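Bonedeck Open Storage Box, pink rim: a long review of a small box
Posted 11/27/18 by Sewwandi Mondal

I own a lot of boxes. Most came free with something else, and they do the job of holding things the way a shoe does the job of a hammer. So when I paid real money for an empty rectangle with no lid, I felt I owed it some attention, and it has now had my attention since September.

The Bonedeck is a plain open box, white on the inside, with a thick bright pink rim around the top. Mine was bought at Lindholm, the shop behind the bus depot, where the choices were pink, gray and a green that I can only call dental. Gray was sold out. I am not a pink person, and I told the man at the counter so, and he rang up the pink one.

Its job in our apartment is to sit on the hall shelf and catch everything small that arrives in packaging. Spare parts, refills, sachets, those cards with a phone number on them that you keep in case the thing breaks and then can't find when the thing breaks. Before the box, all of this lived in a kitchen drawer under the takeout menus. Kumudini Khan, who shares the lease and most of my opinions, called that drawer "the archive."

First, the good. The white interior is a better idea than it sounds. Small packets are often white too, granted, but they usually come in or near something with a color on it, and you can spot that from a standing position. My last box was dark brown inside and I once lost a tube of glue in it for a whole winter. The Bonedeck also wipes clean with a damp cloth. I have spilled coffee grounds, pencil shavings and part of a cookie in it, and it holds none of this against me.

The walls are straight up and down, or near enough that flat things lean on them without sliding under everything else. I have come to care about this more than I would like.
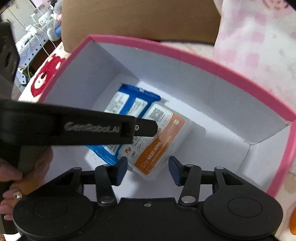 Does it need dividers?

Not if the things you put in it already come in trays. A ribbed blue plastic package with its own compartments will keep its packets lined up without any help, and a loose card can lie across the top of it. If your collection is mostly screws and buttons, get something with sections, or put a couple of jar lids in the bottom like my aunt does.

Now the complaints. The rim is wide, and wide rims collect dust. You will notice it more on the pink than you'd think, especially in the afternoon. I run a finger along it now and then and feel like a hotel inspector.

It doesn't stack. With no lid, a second box just drops its bottom into the first one and squashes whatever is there. Bonedeck sells a lid separately, and the lid costs nearly as much as the box, a decision I would like to have explained to me by whoever made it. I have 3 stars' worth of feelings about the lid alone and I don't even own it.

There are no handles either. You pick it up by the rim, and that works fine until you've loaded it with batteries. Then it's a two-hand job, and the cat has to be asked to move.

I did try the obvious rival, the Plurnmont, which my neighbor Shafiq Herath has in his garage and swears by. It's deeper and has a snap lid. It also smells like a new shower curtain, and after four weeks with it on loan the smell was doing fine. Deeper turned out to be a drawback as well, at least for me. Anything flat went to the bottom and stayed there, out of sight, and I bought a second packet of vacuum cleaner filters I already had. I gave it back with thanks.

A note on size, as the label is no help. It says "Medium," and so does the label on the one next to it, which is bigger. Take something with you to the store and put it in. I took a paperback and a bar of soap, and got a look.

Would I buy another? Probably, in gray, if Lindholm ever gets gray again. Kumudini has already asked for one for the bathroom and wants it in pink, to match, as though we were now people who match. I'd skip the lid. I'd also put a strip of tape on the side with a word or two on it, because guests see an open box in a hallway and assume it's for keys.

Four stars out of five. The missing one is for the lid.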